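Tridia Kitchen Skills Project
Progress report to the Woldegiorgis Fund
25/08/2022

Hi Wubit, and hello to everyone on the grants team! You asked for something short and readable this time, so I'm just going to tell you how it's going.

The breakfast course is up and running, and people love it. We've handed out 285 recipe booklets since the last report and I've had to order another 200 (the printer gave us the old price, bless them). Ayantu rewrote the porridge page because the first version made enough for a small army.

Money next. We've spent $2,074 of the equipment line, mostly on small appliances and a set of decent knives. I held off on the second fridge — the quote from Brunetti came in higher than I liked, and I'd like your okay before I go shopping elsewhere.

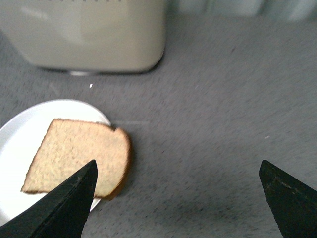

Attendance dipped in the hot weeks, which we more or less expected. The evening group held steady, and two of its regulars now help Shuzhen with setup. The morning group is the one I worry about. Several parents told me the bus change makes it hard to get here on time, so we're moving the start back half an hour and I'll let you know if it helps.

Mitiku finished the safety handout and it's in English and Amharic now. He kept it to one page, with big type and hardly any text. We go over burns, cords and wet hands at the first session, then again whenever new people join.

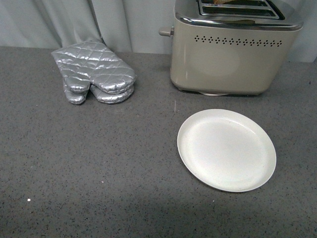 Silver quilted oven mitts on the speckled counter.

What's still open: the storage cupboard has no lock, the sign-in sheets are a mess (my fault, I changed the form halfway through), and Yeshi needs a yes or no on the baking sessions so she can book the room for October. She'd like to start with flatbreads and work up to rolls, and there's already a waiting list!

Could we talk about the fridge and the baking dates next week? Any afternoon is fine with me. I'll send the receipts separately once I've scanned the last few.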